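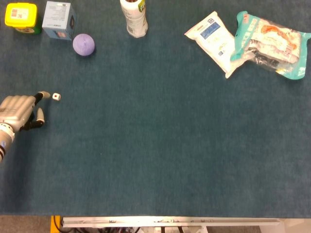 Fig. 3. Small-item bench: carpet top, front rail, die for the fingertip test.

3. Planning and budgeting your bench

Read this before you order. Most returns we get are bench parts bought in the wrong size, not faulty hands.

3.1 What to price first

1. Decide how many hands. One Porero hand per bench to start. Second one can go on later, same rail.

2. Measure the bench. Front edge, left side clearance, height of the rail off the floor. Write it down. Measure again.

3. Price the hand and the forearm together. The Brundow price list shows them on seperate lines and people miss the second one.

4. Add the rail kit. Listed at $2,368 with fasteners. Cable tray not included.

5. Add fingertip pads, $149 a set. Budget 4 sets for the first year if you run daily. Fewer if it's weekends only.

6. Add freight. Heavy crate, needs a tail-lift. Ask for the quote before the purchase order goes in.

Note: prices are before tax. List is redone every March, so a quote from February may not hold.

3.2 Top surface

7. Pick short-pile carpet or bare top. Carpet is cheaper to replace and small cubes don't skate around on it. Bare top is easier to clean. You can't switch later without resetting the work height, so choose now.

8. Choose a plain colour. Dark is fine. Heavy patterns are not, they slow down the vision set-up.

CAUTION: do not glue carpet over the rail fasteners. You will need to get at them.

3.3 Test items

No need to buy a test kit. The Dristmont kit is nice but dear, and grocery shelf stuff does the same job. Allow $20.

9. Get one very small hard item. A die is good, any colour pips.

10. Get one ball, one small cardboard box, one tub with a lid, one tall bottle.

11. Get two bagged food items, at least one in clear film. Crinkly is what you want. Clear film is the hard case and if your job involves bags you should know early.

12. Put everything along the far edge and keep the front of the bench free. Bring out one item at a time. Start with the die, thumb under, index finger over, lift and hold.
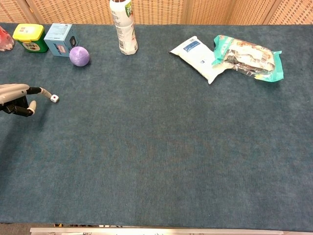

3.4 Before you sign off the order

13. Check the power. Own circuit, not shared with a fridge or compressor.

14. Check the screen or wall behind the bench. Leave room to reach in from the back. If you're buying screens, Bassi panels come in bench widths, order with the rail and save a delivery.

15. Check the spares line. Pads yes, spare fingers no, we ship those from stock in about a week.

16. Book the install day. Saturday installs cost extra, ask for the rate.

Note: training is quoted separately. See section 7, and get it in the same budget year if you can, it's a pain to add after.

Next: section 4, Uncrating.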